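Chapter 5
Haloes, Sun Dogs and Light Pillars

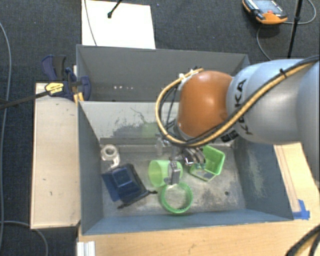 Figure 5.1 A KUKA robot arm with a metallic gripper, extended over an open bin.

The previous chapter dealt with light passing through drops of liquid water. This chapter turns to ice. High, thin cloud is made almost entirely of small ice crystals, and when the sun or moon shines through it the sky may carry rings, bright patches, arcs and columns of light. These are known together as halo phenomena. They are seen far more often than most people suppose, and in many parts of the country a patient observer will record some form of halo in every month of the year.

By the end of the chapter, students should be able to identify the common halo forms, explain how the shape of an ice crystal affects the path of light through it, and keep a simple record of haloes seen from a fixed location. Students who have not completed the exercises on refraction in Chapter 4 should do so before starting Section 5.2.

Key terms: plate crystal, column crystal, minimum deviation, parhelion, parhelic circle, circumzenithal arc, light pillar.

5.1 A morning at Traltmont

The weather station at Traltmont stands on open ground to the north of the town. One morning in March the observer on duty, Zulmira Garcia, noted a thin sheet of cirrostratus moving in from the west shortly after sunrise. Her entry in the station book is brief:

"Sun dogs both sides, left one brighter, red towards sun. Faint ring joining them. Short coloured arc high up, colours very clean. Left dog gone by 9.20. Ring stayed until cloud thickened."

The entry describes three separate phenomena. The ring is the 22-degree halo, the bright patches are parhelia or sun dogs, and the high arc is a circumzenithal arc. All three were formed in the same cloud at the same time, yet each behaved differently as the morning went on. The left-hand sun dog disappeared while the ring remained. The arc was more strongly coloured than either. A good account of haloes must be able to explain these differences, and the Traltmont entry will be used for this purpose throughout the chapter.

A second observer, Issa Nseir, was at Rustside, farther down the valley, on the same morning. He recorded the ring but neither the sun dogs nor the arc. Students should keep this in mind when reading Section 5.4. Two people standing in different places look through different parts of the cloud, and the crystals in one part may not resemble those in another.

5.2 The shape of ice crystals

Water freezes into crystals with six-fold symmetry. The simplest form is a hexagonal prism, a solid with two six-sided ends and six rectangular sides. If the prism is short and wide it is called a plate. If it is long and narrow it is called a column. Temperature and the amount of moisture in the air determine which form will grow. Natural crystals are seldom perfect, and many have hollow ends, rounded corners or smaller crystals attached to them. Irregular crystals scatter light in all directions and tend to wash out a display.

A ray of light may enter a prism through one side face and leave through another. When the two faces are separated by one other side face, they meet (if extended) at an angle of 60 degrees, and the crystal acts as a 60-degree prism of ice. Light passing through such a prism is bent by at least 22 degrees. This smallest possible amount of bending is called the angle of minimum deviation. Many rays leave the crystal close to this angle, and so the light gathers there.

A ray may also enter through an end face and leave through a side face, or the reverse. These faces meet at 90 degrees, and the angle of minimum deviation is close to 46 degrees. The 46-degree halo is produced in this manner. It is large, faint and uncommon, and beginners often mistake other arcs for it.

Red light is bent slightly less than blue light. The inner edge of the 22-degree halo is therefore reddish, and the sky inside the ring appears darker than the sky outside it. The remaining colours overlap and are usually too pale to pick out.

5.3 How crystals fall

Very small crystals are pushed about by the surrounding air and take up every possible position. Larger crystals fall steadily and settle into a preferred position. A large plate drifts down with its flat faces nearly level, much as a leaf does in still air. A column falls with its long axis level.

The difference matters a great deal. Crystals lying in all positions produce a complete ring around the sun. Level plates can send light to the observer only from certain directions, mainly to the left and right of the sun, and the result is a pair of sun dogs. When the sun is on the horizon the sun dogs lie on the 22-degree halo. As the sun climbs they move outward from it, and when it is very high they cannot form.

The circumzenithal arc also requires level plates. Light enters through the upper face and leaves through a side face, and the colours are well separated. The arc can be seen only when the sun is lower than 32 degrees above the horizon.

Light pillars are formed by reflection. Light from a low sun or a street lamp glances off the faces of nearly level plates, and each crystal acts as a tiny mirror. The pillar takes on the colour of its source.

Safety note

Never look directly at the sun. Stand so that a building, post or tree trunk blocks the sun before searching the sky for a halo. Binoculars must not be used for any exercise in this chapter.

Before you read on

1. Which form of crystal was needed for the sun dogs recorded at Traltmont?
2. Suggest two reasons why one sun dog might fade while the ring remains.
3. Matilde Azevedo reports a circumzenithal arc at noon in midsummer, with the sun high overhead. Explain why her report should be questioned.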